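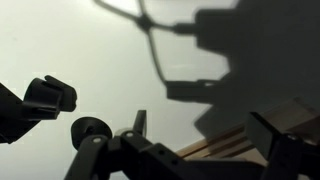

Slide 1. Wrist camera view, gripper and its own shadow over a pale surface.

Speaker notes, "Teaching by Doing It Over and Over"
Uriel Zepeda, Mastow workshop, afternoon session

Leave slide 1 up while people sit down. Start talking before the door closes, we only have the room until 3.

Hi everybody, I'm Uriel, I collect demonstrations for a living, and I love it! I want to spend this talk on the part that usually gets one line in a paper, the line that says "we gathered data."

Point at the shadow. Ask the room what they think the big dark shape is. Let two or three people guess. It's the robot. The arm is blocking the light, and the thin loop running up to the top is most likely a cable. Every example we record has the robot's own body in it somewhere, in the picture or thrown across the surface, and the model gets to look at all of it.

Now the wood at lower right, those pale strips. Part of the wood is in shadow and goes grayish, and the lit edges stay warm and honey colored. Same material, two colors, one image. If you only ever record with the lamp in one spot, the model can learn the lamp. We found this out at Jundmont, where our first policy did beautifully all morning and fell apart when the sun came around. (Pause here. People who have been through it will laugh.)

So we move the lights. We move them on purpose, between episodes, and we write down that we moved them.

Slide 2. The numbers.
966 episodes in the Clillex set. That's what we kept. 14 people drove the arm, and I was one of them, and I was not the best one! Most sessions ran nearly 10 episodes before the operator needed a break. Say this slowly, it's the part people copy down.

Someone will ask why so many operators. Tell the story about Asadi, our other site, where one very skilled person recorded everything for the first month. Gorgeous data, smooth as butter. The policy trained on it had never seen a near miss, so the first time it drifted off to one side it just kept drifting. Clumsy people gave us the recoveries. I get excited about this every time, so watch the clock.

Slide 3. What goes into one episode.
Keep it quick. Wrist video, joint positions, gripper opening, the operator's commands, a short note. The note is plain text and can say anything. My favorite one reads "sneezed, kept going." We kept that episode too.

Talk about the start position. Ours is a little different every time, within a marked zone, and the operator doesn't get to pick it. Left to ourselves we all put things where they're easy to grab. I did it for a week without noticing.

Slide 4. What we throw away.
Dropped frames, clocks out of step, an operator who stopped halfway to answer a question. Failed grasps are a separate folder and they stay. Please keep your failures, label them, and back them up. Two groups have asked us for the failures and wanted nothing else.

Back to slide 1 for a minute. Look how much of the view is gripper. Black links, black bracket, little silver screw heads, and the thing you'd want to pick up may be half hidden behind it. This is the view the policy works from. When I train a new operator I make them drive one full session from the wrist camera only, no looking at the table. They hate it for the first few tries, and then their demonstrations get so much better, because they stop using information the robot will never have. If you take one habit home from this talk, I'd be thrilled if it was this one.

Slide 5. What I'd change.
Check the recordings the same day. We let ours pile up until November, and by then no one could remember what half the notes meant.
Swap operators more often.
Film the boring stretches, the slow reach, the waiting. We trimmed ours early on and the arm got jumpy.

Questions. If it's quiet, ask who here has recorded their own data and what their worst session was. That always gets things going. If somebody asks about simulation, say yes, we use it, and offer to talk at the break, or it'll eat the whole time.

Put the sign-up sheet for the driving demo by the door. Bring the spare controller batteries.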